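Okay, a thread about the heritage festival, since four people have asked me why I look sour in the group photo.

Background for anyone new here: our cultural association puts on a program every May. Music, a talk, food, a short ceremony. I have gone most years since college and I helped with the seating chart twice. So I'm not a drive-by complainer. I'm a returning one.

This year the theme was "the old weaving songs of Pamberg." Pamberg is the valley a lot of our grandparents came from. The program said these songs have been "sung without a break for centuries." I would like to know who checked that.

I asked. The answer I got was "everybody knows." My grandmother was born in Pamberg and wove until her hands gave out, and she listened to the radio while she did it. Dance bands, mostly. I asked my mother too, in case I had it wrong. She laughed for a good while.

That doesn't prove there were no songs. One grandmother is one grandmother. But if you print "without a break for centuries" on a program, I think somebody should be able to name one person who sang them in, say, the fifties.

Ximena Medrano was the MC and she was good. I want to say that clearly before I go on. She had plainly read beyond the script, and twice she said "as far as we know" where the printed text just stated the thing. I noticed, Ximena. Thank you.

The songs themselves: pretty. Really pretty. The second one gave me a chill and I am not easy to chill. The choir had practiced hard, and the kid on the frame drum kept everyone together when the altos wandered off.

But the tune of the third song is, note for note, the one from the Skelow ferry commercial that ran when I was little. I hummed it to the man next to me and he said "oh, the ferry." He is older than me and had no reason to be polite about it.

Which could mean the commercial took an old tune. That happens all the time. Or it could mean that someone in our choir grew up with a TV. I don't know which. My problem is that the program note didn't seem to wonder.
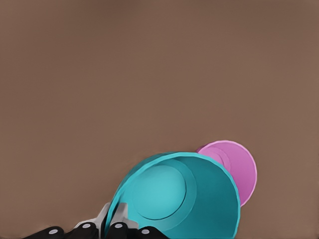 Then the talk. Emiliano Ventura spoke for 40 minutes about the patterns on the shawls and what each one means. Zigzag is the river, diamond is the eye, double line is marriage, and so on down the chart.

I have two shawls from that side of the family. One has zigzags all over it. My aunt, who made it, told me she picked zigzag because it hides mistakes. Maybe she was being modest. Maybe it was the river and she didn't feel like discussing it with a ten-year-old.

I raised my hand and asked where the chart came from. He said from the Aguirre collection. Fine, that's a real answer and I was glad to get one. So I went home and looked it up.

The Aguirre collection is a box of notes made by one visitor over one summer. He spoke to weavers through an interpreter, and he was paying them for their time. If a stranger paid me to explain what my zigzag meant, I would come up with a river too.

To be fair to Emiliano, I wrote to him and he wrote back the same night. He said he knows the notes are thin, that he had a slide about it, and that the slide got dropped for time. I believe him. I'd still have dropped the diamond and kept the slide.

Somebody will say: does it matter? People had a nice evening. Yes, they did, and so did I until the ferry song. I don't think a nice evening needs a made-up pedigree, though. "We put these songs together from bits and pieces and we love them" would have gotten the same applause from me. More, probably.

And kids were there. A girl behind me was writing down the pattern meanings in a notebook. In ten years she'll be telling somebody that everybody knows.

Smaller complaints, while I'm here. The hall holds 70 and they sold more tickets than that. I stood for the first part next to a very hot radiator. In May.

The food was from Brundis again. I like Brundis. I do not believe the dumplings are "from a village recipe," because I asked for the recipe and it has soy sauce in it. Excellent dumplings. I had several and would again.

The ceremony at the end, the one with the candles and the bowl, started the year I was a junior in college. I was there for the first one. This year it was called "ancient" from the stage (not by Ximena, it was the guy who came up to do the thank-yous). I was holding a candle at the time and I looked at it for a while. That is the moment in the photo.

What I'd like for next year, if anyone from the planning group reads this: put the sources on the back page of the program. Even a short list. Even "we got this from a cousin." A cousin is a source! I would rather have a cousin than "everybody knows."

Also please record the older people while they can still correct us. My mother says she'll do it if someone drives her and if she gets to talk about the dance bands.

Adding this because of the replies: no, I am not calling anyone a liar. I think people repeated what they were told, and they were told it by people they loved. I do the same thing with half the stories I know about my grandfather.

And yes, if you have a recording of the Skelow commercial, please send it to me. Two people now say they remember it differently – one of them says it was for a bank. I'm willing to be wrong about the ferry. I'd just like to hear it first.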